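Trying fewer, better chosen scenes for the grasping policy

Jun 3, 2023

I have been putting off writing up the scene selection work, mainly because the first set of results had a mistake in it. Teun Dijkstra found the mistake (we had counted resets as successes when the object was already in the target area), the numbers have been run again, and I am happy enough with them now to put something here.

The question is a simple one. We train a pick and place policy in simulation, and the usual way to make it cope with new rooms is to randomise everything: wall colour, table, lighting, clutter, where the arm starts. It works, but training takes a long time and a lot of it goes on scenes the policy already handles. I wanted to know whether we could throw most of the scenes away and keep the ones where it was unsure of itself.

How the scenes are picked

We started with 1573 generated scenes in Nullumik, which is our in-house simulator. For each one we ran 8 copies of the same policy, trained from different seeds, and looked at how far apart their next moves were. Where all of them wanted to do the same thing, the scene got a low score. Where they disagreed, it got a high one. Then we kept the top 600 and trained from scratch on those.

Disagreement between copies is an old idea and I make no claim on it. The part that took the time was deciding when to measure. Scores taken only at the start of an episode were nearly useless, as every copy agrees that the arm should move towards the table. Marisa Ruggiero suggested taking the score along the whole path and keeping the highest value. That was better, although it also picks up any scene where the arm drifts somewhere odd and the wrist camera has little to go on. I have left those in for now.

The wrist camera is the only input apart from the joint readings. There is no overhead view and no depth.

What came out

On the held-out rooms, the policy trained on the reduced set did as well as the one trained on everything, in less than half the training time. With a random set of the same size it was nine points worse. So the choosing does matter, at least here.

It was weaker in one respect. Dark furniture gave it trouble, and I think the scoring is to blame: all the copies were equally wrong about dark surfaces, so they agreed with each other and those scenes were dropped. Gerardo Galli is adding a second score based on plain failure, which should bring them back.

Three wrist views from the simulator, the first two with an orange object in sight and the third with the hexagonal floor tiles showing past the gripper: 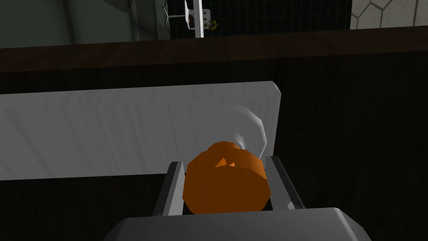
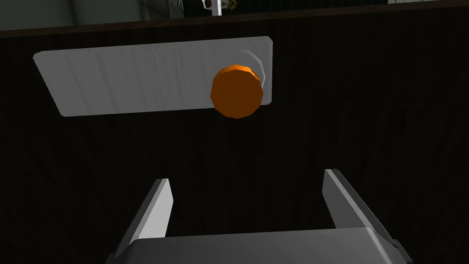
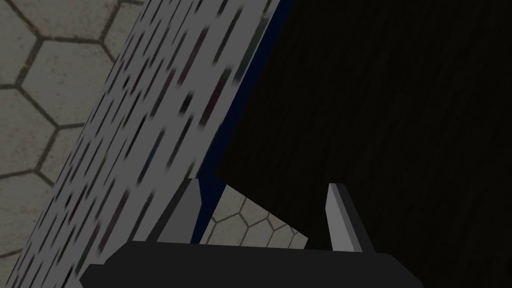
Still to do

The real arm comes next. Ferenc Barta has the cell at Rimurwood until October, and we plan to run the full policy and the reduced one there on the same objects, swapping between them so that any change in the lighting affects both.

I would also like to try fewer copies. Eight is expensive, and a quick test with three gave a ranking that looked much the same near the top. If that holds, the scoring would cost less than the training it saves by a good margin. At present it is closer than I would like.

Tullio Sorrentino has asked for the scoring script. It needs tidying before anyone else tries to run it, but I will put it up once the paths are no longer set by hand.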